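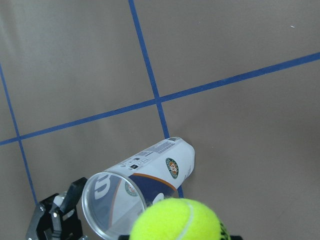 Blue tape lines and a tennis ball can on the floor.

Ticket 276 — Plorklow recall letters going out with the wrong check-up date
Opened by: Hagos Kahsay, Flisby Dental Surgery, front desk
Opened: 11/04/2003
Status: open, waiting on Fodeo

Hello again, me with another one I'm afraid. The recall letters have gone funny. We print a batch for everyone due a check-up in May, same as we do every month, and this time a good few of them are telling people they're due on the day they last came in. So Mrs So-and-so opens her post and finds she's overdue for an appointment she's already had! The phone hasn't stopped.

It isn't all of them. As far as I can tell it's only patients who saw the hygienist last time. Anyone who saw a dentist gets the proper date six months on. I pulled 30 letters out of the tray before they went in the post and 5 were wrong, all of them hygienist patients. Names are on the sheet I faxed over.

We're on the Plorklow version your chap put on when he came out to do the new reception machine. The upstairs machine does the same thing, so I don't think it's the computer.

Update, same day, after lunch

Tried what you said on the phone. Closed Plorklow on both machines, opened it on reception first and then upstairs, ran the batch again. No change. I also did the 'rebuild recall list' thing under Tools, which took an age and made the screen go grey (I nearly switched it off, glad I didn't). Still wrong.

One thing I did notice while it was churning away. If I open one of the bad patients and look at the Recall tab, the interval box is blank. On the good ones it says 6. If I type 6 in myself and save, the letter comes out right. So that's a way round it, but I've got a waiting room to look after and I really don't fancy going through every hygienist patient by hand.
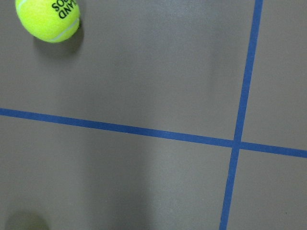
Also the box goes blank again if the hygienist then adds a note to the record. I tested that on my own record, seeing as I'm a patient here too — typed 6, saved, had her add 'scale and polish, no bleeding', went back in, blank. Did it twice to be sure. When one of the dentists adds a note it stays put.

Update, next morning

Thanks for ringing back. You asked whether the hygienist has her own log-in. She does, she used to share one with the nurse but we split them when Tapia, our old stock program, was taken off. I looked under Staff as you told me and her default interval is empty. Everybody else has a 6 in there. I've put one in for her and saved it.

New notes from her now leave the box alone, hooray. The old records are still blank though, and changing her default hasn't filled them in. You said Fodeo might have something they can run to put those right in one go. Could you ask them, please? And does it need everyone logged out, as I'd have to do it after evening surgery?

I've held the rest of the letters back for now. They're in a box under the desk.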